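Thu 2 May
Veter arm, gripper refit and cable check, Trallham room

Carried over from the last entry: left finger was creeping open under load on thin objects. Closed to zero in software, the tips still had play at the left side when I pushed on them by hand. The right one was solid.

Took both fingers off. Two of the four screws on the left finger had backed out far enough to turn with my fingertips. Threads look fine. Cleaned out the old threadlocker with a pick, wiped everything with alcohol, put in new screws from the Cloutier bag (the short ones, the long ones bottom out before they clamp). Medium threadlocker on all eight. Left it while I did the cables.

Finger faces are scuffed but not worn through. The pale marks don't catch a fingernail. I'm leaving them until September unless something starts slipping.

Cables
Coiled leads were rubbing on the arm base when joint 1 went past 90 degrees. Moved the tie point up one hole and put a loose strap there in place of the zip tie. Ran joint 1 end to end five times by hand with the motors off, no rubbing. Power supply stays on the floor for now. It needs a shelf or a bracket, see list.

If anyone moves the supply, unplug at the supply end first. The connector on the arm side is the fragile one and we have no spare.

Zeroing
Power on, fingers open, let it sit ten minutes. Then:
Close at lowest current until the motor stalls.
Read the encoder. Got 551 on the first close.
Open fully, read again. Got 2,465.
Repeat three times. The closed reading has to come back within 4 counts or the finger is still moving on its mount.

Mine came back 551, 553, 551. Before the refit it was wandering by more than 30. Wrote the new limits into the Vokell config and saved the old file next to it with "old" on the end. Closed limit is set a little short of the stall so it doesn't sit there pushing against itself all day.

Grip test
Same list as always: marker, tape roll, TV remote, sponge, paint brush, small box. Grip current 18 percent for the soft things, up from 15. The remote gets 19 because it is long and tips if the hold is off center. Grip it across the narrow way, one finger on each long edge. Buttons face the wrist camera so you can check in the picture whether it has turned. Write down which end is up, it makes the before and after stills easier to compare.

Wrist camera, fingers with nothing between them, then on the remote (keypad end up, digits inverted): 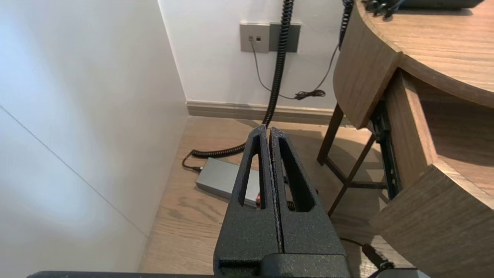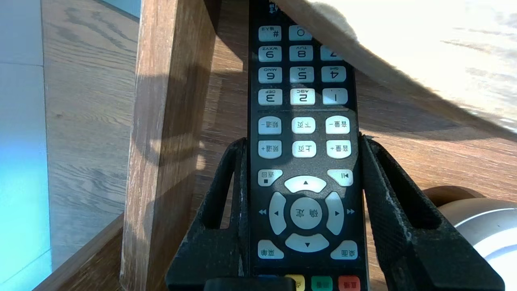
Camera notes
Camera bracket was not touched. Both fingers show in the view as they should, slots included, so no new hand-eye calibration today. Sunlight on the floor side is strong enough to blow out anything white. Lower the exposure cap before the next long run or close the blind.

To do
Bracket or shelf for the power supply.
Order the arm-side connector, two of them.
Recheck finger screws after a week of use, hand tight only, don't break the threadlocker.
Pull the "old" config once the recheck is good.
Tie up the thin cord running across the floor under the desk.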